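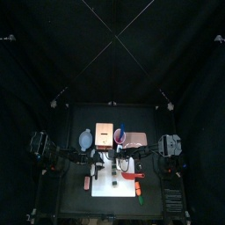 左右のアームと白いボード。奥は左からボウル、木の箱、コップ、トレイ

2019-01-19 Treloar班ノート

午前から作業。ドゥインウェン(Dwynwen Edwards)と私。リアノン(Rhiannon Landeg)は昼から合流。

きょうの目標は「一列並べ」を右左どちらの腕からでも通すこと。Durasari大会の課題の前半部分で、小さいキューブを白いボードの上に、決められた向きで、すき間をそろえて並べる。文章にすると地味なのに、やってみるとこれがすごくおもしろい! つかむ、運ぶ、置く、離す、しかやっていないのに、どの段階にもまだ直せるところがある。

起動手順は前回と同じ。Ilteroの電源を入れる→原点復帰→手首カメラの確認→両腕を待機姿勢へ。原点復帰は左を先にやる。手首カメラの露出は自動のままだと黒い壁に引っぱられて白いボードが飛ぶので、固定に戻した。設定ファイルには書いたけれど、読み込む順番のせいで自動に上書きされていたらしい(原因は下に書く)。

置き位置の学習データは、きのうの夜までに38本。そのうち開始姿勢がずれていた2本をはずした。はずすのが惜しくて最後まで迷っていたら、ドゥインウェンに「迷ったものははずす、って先週自分で書いてたよ」と言われた。ノートを見返したら、たしかに私の字で書いてある。はい、はずしました。

まず左腕から。速度は前回の設定のまま。最初の数回は指の開きが大きすぎて、離すときに隣のキューブに触ってしまう。開き幅をしぼると触らなくなるかわりに、指がブロックから抜けきらず、持ち上げなおす動きになる。ちょうどいい幅はあるはずなのに、数字を少し動かすだけで結果ががらっと変わる。この「がらっと」が楽しくて、昼ごはんが遅くなった。

昼にリアノンが来て、いきなり「離す前にほんの少しだけ下に押したら?」と言う。半信半疑で入れてみたら、離した瞬間の傾きが目で見てわかるくらい減った。三人で声が出た! 押す量は大きくするとボードごと動くので、ごく小さく。コードの該当箇所には release_press という名前をつけた。もっといい名前があれば変えてください。
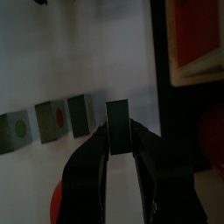
手首カメラから。濃い緑のブロックをはさんだところ

手首側の画像は見ていて飽きない。キューブの明るい灰色の面についた緑や赤の丸がちゃんと読めるので、向きの判定にそのまま使えそう。ななめから見ると赤い丸は楕円になるから、円検出のままだと落とす。しきい値をゆるめるか、楕円で当てはめるか。ドゥインウェンは楕円派、私はしきい値派で、とりあえず両方書いてみて比べることにした。丸が見えない面しか写らないキューブもあるので、丸だけに頼る作りにはしないほうがいい。濃い緑の面の輪郭と組み合わせる案をリアノンがホワイトボードに描いてくれた(消さないで!)。

もうひとつ、影。白い面の上でキューブの下や間にうっすら青っぽい影が出る。二値化すると影までキューブの一部になって、重心が手前にずれる。前回「なぜか毎回同じ方向にずれる」と書いたのはたぶんこれ。色相で切ればよさそうなので、月曜までに試す。

露出の件。起動スクリプトの中でカメラ設定を2回読んでいた。1回目が固定、2回目が初期値。2回目を消したら直った。私が冬休み前にコピーして貼った行だった。すみません。

午後は Grenico の新しい経路計画に差し替えて、両腕の待機位置を見直した。これまでは動いていないほうの腕を完全にたたんでいたけれど、大会では切り替え時間も点に入るので、たたまずに近くで待たせたい。

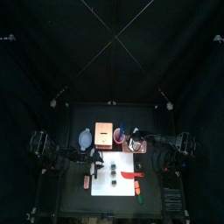
待機位置をどこに置くかで、切り替えの速さはかなり変わる。理想は片方が作業しているあいだ、もう片方が次の対象のすぐ上にいること。ただし近すぎると手首どうしが干渉する。いろいろ描いて消したあと、左はボードの左上、右は奥のトレイの上、という分け方に落ち着いた。この配置だと右腕はボードの右上をまたがずに済むのかと思っていたら、右腕はテーブルの右上のあたりを大きく横切るかたちになる。だから左腕がボードの奥側へ伸びるときは、右を先に持ち上げる一行を入れておくこと。それから、縦に並んだ黒っぽいキューブの間隔を見てほしい。上と真ん中に比べて、いちばん下だけ離れている。評価スクリプトは間隔のばらつきで減点するので、こういう並びは列としてはまっすぐでも点が伸びない。目標位置を「ボードの端からの距離」で決めるのをやめて「ひとつ前に置いたキューブからの距離」にしたら、ばらつきは減るはず。これは次回いちばんにやりたい!

夕方、その前準備として相対位置の計算だけ書いた。シミュレータでは通る。ただ、ひとつ目を斜めに置くと、あとのキューブが全部それに付き合って斜めに並んでいく。画面で見るときれいに傾いた列ができて、リアノンが大笑いしていた。列の方向はボードの長い辺からとって、距離だけ前のキューブからとる、の混合でいく。

ログは run_1886 までが旧経路計画、その次からが新しいほう。混ぜて集計しないように。フォルダは分けてあるけれど、フォルダ名が似ているので注意。新旧の比較は3回ずつ同じ開始配置で回すつもりで、配置の一覧は共有の表に入れた。

小物について。赤いへら、ピンクのコップ、青いボウルは後半課題用なので、位置を動かしたら表の「小物」の欄も直してください。へらはボードの右側にかかる位置のまま登録してある。列をもっと右に寄せたい人は、先にへらの登録位置を変えること。木の箱の細い口に差し込む動作は、まだ誰も手をつけていない。やりたい人! 私はやりたいです。でも相対位置が先。

次にやること
・相対位置の置き方を実機に入れる(私)
・楕円の当てはめ(ドゥインウェン)、しきい値版(私)
・影を色相で切る
・release_press の押す量を記録に残るようにする。いまはコードに直書き
・右腕でも同じ値でいいか確認。左だけで合わせたので、そのままでは合わない気がする
・新旧の経路計画の比較(リアノン)

追記:右腕でも release_press を一度だけ試した。左と同じ値だと少し強い。半分にしたところで時間切れ、続きは次回。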